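Projects > Student Work > Robotics > Bondgate Project Reports

Aug 2, 2026
By Folasade Nwosu

Two-handed clearing of mixed household objects: final report of the Bondgate group

1. Scope

The Bondgate group took on the table-clearing task from the list of open projects at the start of the spring term. The task as set was to have a two-armed robot remove small objects from a table and place them in a tray beside it, under teleoperation first and then under a policy trained on the teleoperated runs. The group had 4 members and access to the robot on two afternoons a week until the end of June.

The report covers the choice of objects, the recording procedure, the training runs and the results. The arm controller and the teleoperation software were taken over from the previous year's group and are documented in their report. Only the changes are given here.

2. Previous work

The Brorness group of last year worked with wooden blocks of one size. Their grasping was reliable, but the policy failed when a block was replaced by anything flatter than a finger's thickness. The Homby group used kitchen items and reported that most of their failures came from objects with a round cross-section, which rolled when touched off centre. We wanted a set that contained both problems and kept the table surface the same throughout.

3. Recording

All runs were recorded from the head camera, with joint positions and hand commands logged alongside. An operator wore the gloves and a second member reset the table between runs. Positions were drawn from a printed list of layouts so that no operator could favour a comfortable arrangement. The minimum gap between objects was set to the width of an open hand after the first week, when neighbouring objects were pushed over too often to give usable data.

We recorded 223 runs. Of these, 119 were kept for training. The rest were dropped for one of the following reasons: an object left the table, the glove calibration drifted during the run, or the log and the video did not line up at the start. The third fault was traced to the laptop clock and was fixed by starting both recordings from the same script. Runs made before the fix were not recovered.

Lighting was left as found in the room. This was a mistake. The arms throw a strong shadow, and in the early test runs the policy reached for the edge of the shadow where it crossed a light patch of cloth. Adding runs with the ceiling lights partly off reduced the effect but did not remove it.

4. Training

The policy was trained three times from the same starting weights. The first used all kept runs. The second left out the flat objects. The third used all kept runs with the image brightness varied at random. Training took one night each on the department machine. Settings are in Appendix B.

5. Results

Bottles and cartons were picked up by all three versions in most trials. The clear bottle gave more trouble than the dark glass one, with the fingers closing short of it. Liquid inside a clear bottle seems to be what the policy uses to find it, and trials with an empty bottle were poor.
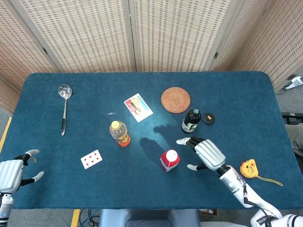 Flat objects were the weak point. A playing card on felt cannot be pinched from above with these fingertips, and the operators had learned to drag it to the table edge and take it there. The policy copied the drag but often stopped too early. The paper clip was never lifted by any version, and only once by an operator. We kept it in the set as a lower limit on size.

The ladle was picked up by the handle in most trials, though the left hand tended to take it too near the grip end, and the bowl then swung down and caught the cloth. The tape measure was easy to grasp. Its strap was not treated as part of it, and it knocked over the carton twice while being carried.

The version trained with varied brightness did best overall and is the one stored on the group drive. The version without flat objects was no better on the remaining objects, which we had not expected.

6. Remaining work

The hand-over between left and right was planned but not reached. A later group should record it separately and fix the lighting before anything else. The calibration script written by Stankevičius should be run at the start of each session and again after any break. Cables under the front of the table ought to be tied back before the arms are powered.

Appendix A lists the layouts. Appendix B lists the training settings.

Filed under: Student projects, Manipulation, Final reports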